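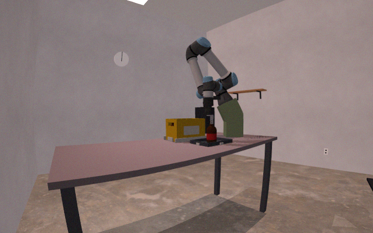
# Skemulbridge bottle cell: simulation setup

Scene files and notes for the simulated version of the Skemulbridge cell, kept by Kornovon. The arm stands on a green pedestal at one end of the table and picks a bottle from the black tray beside the crate. Use this repo to check changes to the layout before anyone moves anything on the real cell.

## Contents

- `scene/` – room, table, pedestal, crate and tray
- `arm/` – joint limits, home pose and gripper offset
- `poses/` – saved poses, including the one over the bottle
- `logs/` – output from the last Pangilinan run, 281 cycles

## Starting the cell

1. Load `scene/main` and wait for the arm to settle.
2. Send the arm home.
3. Load `poses/above_bottle`. The gripper should point straight down over the neck, with the bottle upright on the tray.
4. Open the gripper fully before lowering.

The controller listens on port 2189. If it refuses the connection, look for an old session still running.

## After moving the pedestal

Pedestal and arm are separate objects, so move both. Then save the home pose again and re-teach `above_bottle`. Joint 2 is the one most likely to hit its limit. Check the path past the crate at low speed, elbow up.

## Known problems

- The tray sometimes sinks into the tabletop on load. Reload the scene.
- Room lighting is fixed. Changing it in the config does nothing.
- Version 7 poses do not load in older builds.

The Clemance gripper model is kept in a separate repo and has its own licence.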